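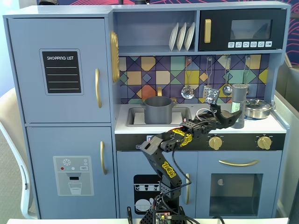 Gusinel Community Help > Small Arms > Recording and Training

How many demos per task before I should worry about the demos instead of the number?

Stanisława Szczepańska

Hi all, long post, sorry in advance. I've got a small servo arm bolted down in front of a toy kitchen and I'm recording demonstrations by teleoperating it, which I've been doing most evenings since April. The goal is modest. I want one policy that takes a short written instruction and does the matching thing: pick up the gray shaker and put it in the sink, move the pot from the sink to the stove, put the lid on the steel pot, that sort of stuff.

So far I have 380 demos of the shaker task and 80 of pot-from-sink-to-stove. The other tasks I've barely touched. I trained on the whole pile and the results are strange. On the shaker it goes over to the right side of the counter very confidently, gets its fingers up next to the thing, and then kind of hovers. Sometimes it closes on air a little to the left. Sometimes it waits so long that I give up and hit stop. Meanwhile the pot task, with way less data, works more often than it fails! I did not expect that and it's bugging me.

Things I should probably mention:

The shaker starts near the front edge of the counter on the right, more or less in front of the stove area. I move it a bit between demos but if I'm being fair to myself it's maybe a hand's width either way. The pot in the sink can't move much because, well, sink.

There's one camera, facing the kitchen from the front with the arm coming up from the bottom middle of the view. When the arm reaches right, the gripper ends up really close to the shaker in the image and it also covers part of the utensils hanging behind. The backsplash is that busy diamond and triangle pattern in every color you can think of. I've wondered if that's part of it. The shaker is gray, the utensils are silver, the pot is gray, the other pot is shiny. It's a lot of gray.

I pause a lot when I'm driving. Getting the fingers lined up with something tall and skinny is hard with this arm, so I creep up, stop, look, nudge, stop, look again. I keep those demos if they end with the shaker in the sink.

I asked a guy at the Gekodcombe makerspace and he told me to get to 3000 demos and then ask again. That's my whole summer. Is he right? Should I just keep going, or am I recording the wrong thing? Also, do I need to redo the first batch? I'd really rather not redo the first batch.

Marisol Jaramillo

Please don't record thousands more of the same thing! I did pretty much exactly that with a drawer task a couple of years ago and all I got was a policy that was extremely sure of itself in one spot.

I think you've already written down your answer, it's the paragraph about pausing. Look at it from the model's side. It gets an image and has to guess what you did next. In a big share of your shaker demos, the image is "gripper right beside the shaker" and what you did next was nothing at all. So it learned to do nothing there. It's copying you perfectly, hovering included. Your pot demos probably have much less of it, just from the pot being a bigger target with handles to go for, so you drove in more smoothly. Go watch ten of each back to back and see if I'm right.

What I'd do, in the order I'd do it:

Trim the dead time first, before you record anything new. Write a little script that goes through every episode and drops the steps where no joint moves more than a hair and the gripper command doesn't change. Leave a few still steps around the moment the fingers close, though. I stripped those too my first time and the arm started lifting before it had a grip on anything. Servos need a moment to get where they've been told to go.

Retrain on the trimmed set and change nothing else. I know it's tempting to also fix the camera and also add data and also try the bigger model. Don't, or you won't know which one helped. Pick a fixed set of starting positions (I put tiny pencil marks on the counter, they wipe off) and run the old policy and the new one from every mark.

Then record about spread instead of amount. A hand's width isn't much. I'd take 100 new shaker demos with it all over the counter: back by the wall, close to the steel pot, over by the edge of the sink, turned so the label faces away. Start the arm from different places too. If every demo starts from the same rest pose, then the first time it drifts off the usual path it's seeing something it has never seen in its life.

And save some of those for recoveries. Park the gripper a little left of the shaker on purpose, start recording there, and drive it to a proper grasp. The "closes on air to the left" thing is very common and this is the cheapest fix I know. Be careful not to record the mistake itself. You want the episode to begin already in the bad spot, so the only thing it learns is the way out.

On the backsplash, leave it alone. A busy background that never changes usually isn't the problem, the model gets used to it. It'll bite you if you ever move to a different kitchen, but you aren't doing that. The camera is a better suspect. With a single view from the front, you can't really tell how far the fingers are from something tall and thin, and I bet that's why you stop and look so much. If you're looking at the real counter with your own eyes while you drive, and the model only gets the camera image, then you know something it doesn't. Try driving for one evening looking only at the camera feed. If you can't do the task that way, I wouldn't expect the policy to either. A cheap second camera on the wrist or off to one side sorts that out, but yes, then you're re-recording, so see how far the trimming takes you first.

No, don't throw the first batch out. Trim it and keep it. If it still drags things down after you have the new ones, sample it less often in training.

Yareli Sandoval

had the same hovering thing and it was my gripper servo, not the data. the horn was slipping so the logged position and the real position didn't match. check that before you do all that other stuff. open and close it with nothing in it while you watch the numbers

also 3000 is silly for one task on an arm that size, you'll wear out a shoulder servo first lol

Xóchitl Bermúdez

Mostly +1 to Marisol, but I want to push back on one piece and add another that hasn't come up.

The push back: I wouldn't drop still steps with a plain threshold on these little arms. The joint readings jitter even when the arm is just sitting there, and when you're creeping up on something you're moving so slowly that "creeping" and "jitter" look about the same in the log. I lost a bunch of good slow approaches that way. What worked for me was using the commanded positions (what the leader arm or controller asked for) and only cutting when the command stayed put for half a second or longer. Then I watched a handful of the cut episodes played back to check that they still made sense. It took one evening, and I had the Devard viewer open in one window and a bowl of soup in front of me, so no great hardship.

The thing I'd add is your instructions. You said it's one policy with text. What did you type for the shaker demos? If every one of them says "pick up the gray shaker and put it in the sink" word for word, and nearly all your data is that one sentence, the model can get away with ignoring the text completely and just going right all the time. Try giving it the pot instruction with the shaker in its usual place and see if it hesitates or heads the wrong way. If it does, you've got a balance problem on top of the pausing problem. Even out the tasks, and for the next batch I'd mix them up as you go: one shaker, one pot, one lid, back around again. It's slower and kind of annoying, but then lighting and your own mood don't end up tied to one task. My evening demos are all noticeably sloppier than my morning ones and I didn't want the model to think sloppy was a property of lids.

Word the instructions a few ways too. I keep a text file with five or six versions per task and the recorder picks one. "Gray shaker into the sink," "put the shaker in the sink," whatever you'd naturally say. With that much gray on the counter I'd say "pot" and "steel pot with the lid" every single time and never let "the gray one" sneak in.

One more small one. Write down which object positions you've already covered. I have a sheet of paper with the counter drawn on it, and I put a dot for each demo. I was sure I'd been spreading things around, and my dots were basically one fat blob next to the stove.

Stanisława Szczepańska

Thank you, all of you! Quick update. Yareli, I checked the gripper horn and it's tight, numbers look fine, but I'm glad I looked.

Marisol, I watched ten and ten like you said and oh boy. In one of the shaker ones I sit next to it for so long that I thought the video had frozen. I also tried driving from the camera feed only and knocked the shaker over on my first go, and my second. So a side camera is on the list, I just have to find a clamp that fits the table.

Xóchitl, I typed the same sentence every time, yes. I gave it the pot instruction with the shaker out and it went for the shaker. I cut the pauses using the commands, it's retraining overnight, and I've drawn my counter on the back of a Manríquez parts invoice for the dots. I'll post the before and after from the pencil marks once I've run them all.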